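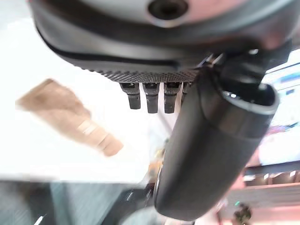

Equipment planning log, bench 2
Entry by T. Maihi. Read and initialed by T. Dobre.
Tuesday, 9:40

Purpose of this entry: to record the position on end effectors before the June request is submitted to Grandbridge.

1. Current request. The draft lists one replacement hand, one spare wrist coupling and a set of finger pads. The Trernano quotation stands at $3839 for the hand, with delivery excluded. M. Saab has asked that delivery appear as its own line. I have moved it there and left the amount blank until Trernano answers in writing.

2. Pads. Plirkura offers pads at $26 each, with a minimum order of 6. The earlier draft had these under consumables. They should be charged to the same code as the hand, as was done last year. T. Dobre to confirm the code.

3. Table tasks. The tray task remains the reference task for this purchase. Any hand we buy must be able to hold a soft item against the tray rim and release it without dragging the tray. Suppliers continue to send us payload figures for rigid parts, and these do not help us. I have written to both firms asking for data on soft goods. No reply from Plirkura as of this morning.
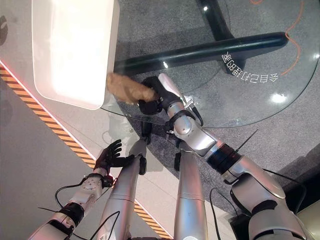 Tray task on the glass table. Right gripper holding the soft brown item at the tray rim; left hand open.

4. Cabling. S. Najjar requests that cable guides be added to the list. The present slack at both arms is acceptable for bench work but would not pass the site check at Moussa. Price not yet obtained. Suggest we hold a ceiling of $700 for guides, clips and fitting together, and return to it if the quotation exceeds that.

5. Service contract. Not included. M. Salameh is of the opinion that it should be, and has a reasonable case: the last wrist repair was paid from the travel budget. I would prefer to submit the hardware first and the contract as a separate item. To be settled before the form is signed.

Open items
- Delivery charge from Trernano (Maihi)
- Charge code for pads (Dobre)
- Cable guide price (Najjar)
- One paragraph on the service contract, for or against (Salameh)

Correction to the previous entry: the spare coupling is for the right wrist only. The left was listed in error and has been struck from the draft.

2 comments · 0 shares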